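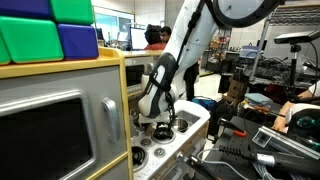
Visit Report: Open Day at the Briggs Robotics Lab

Letay Asfaw
Introduction to Automation, Section 2
Visit date: Wednesday, March 28, 2018

1. Purpose of the visit

Our assignment was to attend a demonstration of a working robot system and report on what it did, how it was set up, and what we learned that was not in the course reading. I chose the open day at the Briggs lab in Brondton. It is on the bus line from campus and visitors were allowed to stand near the equipment. At the other site on the list, Vondale, the tour stays behind glass.

I was there for the afternoon session. The sign-up sheet had 28 names on it when I added mine.

2. The setup

The demonstration I spent the most time at was a kitchen task. The lab calls the project Juluseck. The work area is made from toy kitchen units, gray and beige with yellow trim, and the main one I watched has a big dark oven window with a vertical handle. Next to it is a white countertop with a small round metal sink and two gray knobs near the front. Plastic bins in blue and green are stacked on top of the gray unit.

The robot is a white arm with black joints. It comes down over the counter from above, so the gripper starts out pointing toward the things it has to pick up. The cable runs down the outside of the arm as far as the wrist. In class we drew the arm as lines and joints and left the cable out. When you watch a real one you see that the cable has to be long enough for every pose and must not snag on anything.

A sensor on a black tripod is angled down at the work area. The bench beside the kitchen is full of tools, cables and parts, and a second white gripper was there too.

3. The demonstration

The student running the station explained the task first. The arm has to pick up an object from the counter, move it to a place chosen beforehand, let go, and return to its starting pose. One full cycle took 32 seconds at the speed they used for visitors. She said they run it slower on open days.

I watched several cycles. Most were completed. One failed when the fingers closed too early and pushed the object sideways. The program did not notice this and went on to the next step with nothing in the gripper. She stopped it by hand, put the object back, and started over.

I asked why it did not notice. Her answer was that the version being shown only checks the position of the arm. A check on how far the fingers have closed has been written but was not turned on that day. With it, the arm would know whether it was holding something.

4. Questions and answers

These are from my notes and are not word for word.

How many tries does the lab need before it trusts a result? They do 50 runs of a task with the same settings, then change one thing and do 50 more.

Why toy kitchens? They are light, they are the right height for the arm, and they can be moved by one person. A real counter would also be harder to replace if the arm hit it.

How is the arm told where things are? The positions of the fixed parts, such as the sink, are measured and entered. Movable objects are found with the sensor. If someone bumps the tripod, the measuring has to be done again. This happened twice in November, she said, and now there is tape on the floor.

How much recorded practice do they have? The goal for the term is 500 recorded runs. They did not give a number for how many were finished.

5. What I learned

The part that takes the most time is not the motion itself. Resetting the objects between runs took longer than the cycle in most of the tries I saw. Our textbook does not mention resetting, and in our own lab exercise we did not include it in the time estimate. I would include it now.

I also had a wrong idea about accuracy. I expected the arm to miss because it could not reach the exact point. The failure I saw was about timing and about not checking the grip.

6. Problems with this report

I did not measure anything myself except the one cycle, which I timed with my phone. I also missed the introduction talk, so there may be facts about the arm, such as its maximum load, that were given there and are missing here.

It was hard to hear at times because another group was talking at the back of the room. I left two answers out because I was not sure I had them right.

7. Follow-up

I have emailed the lab to ask for the load figure and whether the finger check is in use now. If they reply before the final version is due, I will add it to section 3.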